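The Toll Books Belong in the Classroom

An opinion from the Flondine Historical Association

The state's proposed revision of the middle school history standards devotes one paragraph to the canal era. It asks that students be able to name a major American canal, state what it connected, and explain that canals lowered the cost of moving goods. The Association has no quarrel with any of these statements. We believe, however, that a student who has mastered all of them will still know very little about how canals were paid for, who used them, and why so many of them were abandoned within the lifetime of the people who dug them.

Our position is that the canal era should be taught from local records wherever local records exist, and that the Clanaton Canal, which crossed the present county from the Kwon River to the basin at Flondine, offers as good a body of such records as any school district could ask for. The draft should be amended to allow for this, and the county should make the records available in a form teachers can use.

What the records contain

The surviving papers of the Clanaton Canal Company include 71 toll books, kept at the locks by collectors who were required to enter every boat that passed. Each entry gives the name of the boat, its master, its home port, the cargo by weight or count, the toll charged, and the hour of passage. The books cover most of the canal's working life, with one long gap at the upper locks, where a fire destroyed the collector's house.

Few documents in the county are so plain. A sixth grader can read a line of a toll book with a little help on the handwriting. Flour went down and salt came up. Barrels of potash were entered every spring in the early books and hardly at all in the later ones, and a class that notices this has discovered for itself that the forest was gone. In the middle years the entries for lumber shift from sawn boards to shingles and then to cordwood. The collector did not set out to write a history of the land, but he recorded the figures that such a history requires.

The books also correct certain habits of thought. Canal history in this state is commonly told as the history of engineers and governors. The toll books show a trade carried on mainly by families, with the same surnames appearing as master, as shipper, and as the party fined for striking a gate. They show immigrants arriving with household goods in April and May, charged by the mile. They show passengers who paid to ride as far as Fletura and no farther, at a time when the published histories describe Fletura as an empty crossing.

The failure deserves equal attention

The proposed standards treat canals as a success that was followed by a greater success, the railroad. This is an orderly way to arrange a chapter, and we think it misleads. The Clanaton Canal never repaid its construction loan. Its directors assured the legislature that traffic would double when the Kwon feeder was finished. The feeder was finished, and traffic rose for two seasons and then fell back. The company petitioned for relief, received it, and petitioned again. The towns along the line had subscribed to its stock with public money, and several were still taxing their residents to retire those bonds long after the last boat had gone through.

Young people are entitled to know that public works may be built with good intentions and competent engineering and may still cost more than they return. They are also entitled to the other side of the account. Land values near the basin rose and did not fall again when the canal closed. The mills at Flondine, built for water the canal supplied, ran for decades afterward. Whether the canal was a mistake is a real question on which informed people have disagreed since the first bonds were issued. It is the sort of question a seventh grader can argue from evidence, provided the evidence is put on the desk.

We have heard the objection that this is too much for the age group, and that students need the national outline before they can make sense of a local case. Our experience with visiting classes has been otherwise. Students who have been told that canals lowered freight costs tend to repeat the sentence. Students who have worked out from two pages of entries what it cost a Flondine miller to send a barrel of flour to the river can explain the sentence, and can say which millers it did not help.

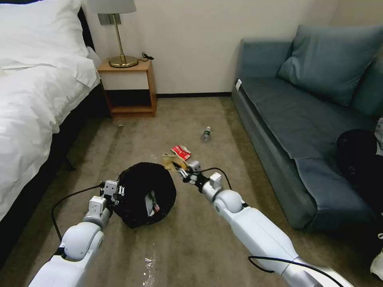
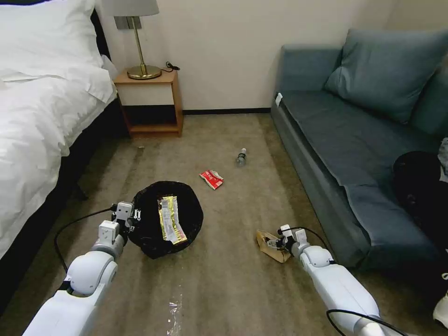
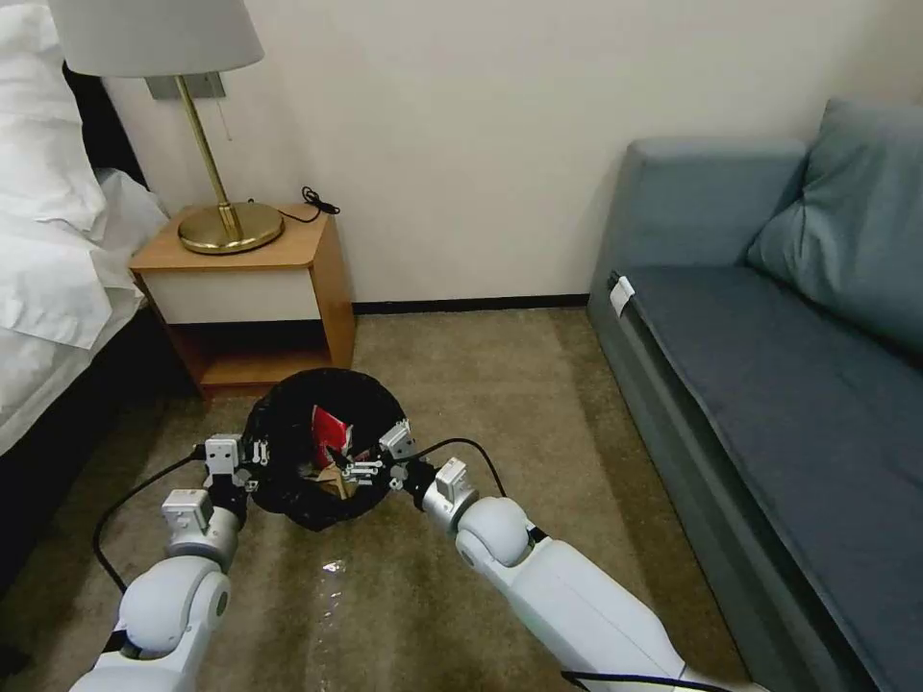

Guest room interiors, Flondine

The condition of the archive

None of this will be possible while the records remain as they are. The toll books are held in the county records annex under terms that permit consultation by appointment, one volume at a time, during three hours of the afternoon. There is no complete index. A partial list, typed many years ago, gives the lock and the season for most volumes and omits the rest. The petitions to the legislature, of which the company's clerk retained copies, are stored in boxes whose labels describe other material. By our own count there are 800 of these petitions, signed by farmers, boatmen, millers, and in a number of cases by widows who held property along the towpath. They ask for bridges, for damages, for lower tolls, and for the repair of culverts that flooded the same fields year after year.

The county has been a faithful owner. The volumes are dry, they are insured, and nothing has been lost in its care. Our complaint concerns access. A record that can be read only by an adult with a free afternoon and a means of traveling to the annex is, for the purposes of public education, a closed record.

The Association has therefore asked the county to take the following steps. It should photograph the toll books in full and release the images without charge. It should permit the preparation of a teaching set of 300 pages, selected to cover every lock and every decade, with typed transcriptions facing the originals. It should correct the labels on the petition boxes and publish a finding list by township, so that a school in Fletura can ask for the Fletura petitions and receive them.

The cost of this work is modest when set beside other items in the records budget. We would point out that the county has, in recent years, paid for the restoration of the lock tender's cottage and for new signs along the towpath trail. Both were worthwhile. A visitor who walks that trail now learns from the signs that Lock 5 raised a boat nine feet. The same visitor has no means of learning who passed through it.

On the matter of whose history it is

There is a further consideration, which should be raised with care. The canal was dug largely by hired laborers who lived in camps along the line and moved on when their section was done. They left almost no writing. They appear in the company's accounts as a number of men at a daily rate, and in the petitions as a nuisance of which landowners complained. The standard narrative mentions them in a respectful half sentence.

The company's hospital book, which survives with the toll books, lists men by name, with the nature of the illness and the date on which wages were stopped. The summer of the deep cut fills page after page. It is painful reading and should be introduced by a teacher who has prepared the class for it. We nonetheless think it the most important volume in the collection, and the strongest argument against leaving the subject to a textbook paragraph. A student who has copied out a dozen of these names will not think of the canal as something that a governor built.

The same is true of the land itself. The route followed a portage that had been in use for generations before any surveyor ran a line there, and the treaty by which the state acquired the ground was signed only a few years before the first contracts were let. The draft standards place Native history in one unit and transportation in another, with several weeks between them. In this county the two subjects share a route, and in some cases the same officials. A local approach would permit teachers to present them together.

What the standards should say

We do not ask that every district in the state teach the Clanaton Canal. A district in the northern counties has its own plank roads and its own failed railroads, and the records of these are as revealing as anything at Flondine. We ask that the language of the draft be changed so that a district may meet the requirement through the close study of a local public work, using original records, and that the assessment accept such study in full. As now written, the assessment rewards the student who can name the famous canal. A teacher who spends three weeks on toll books does so at some risk to the class's scores, and few teachers can be expected to accept it.

The comment period on the draft closes at the end of December. Residents of the county who share our view are urged to write to the state education department before then, and to send a copy of their letter to the county board, which will take up the records budget in the same month. Letters from teachers will carry particular weight. Those who wish to examine a toll book before writing may arrange to do so at the annex, and the Association will supply a guide to the handwriting and abbreviations on request.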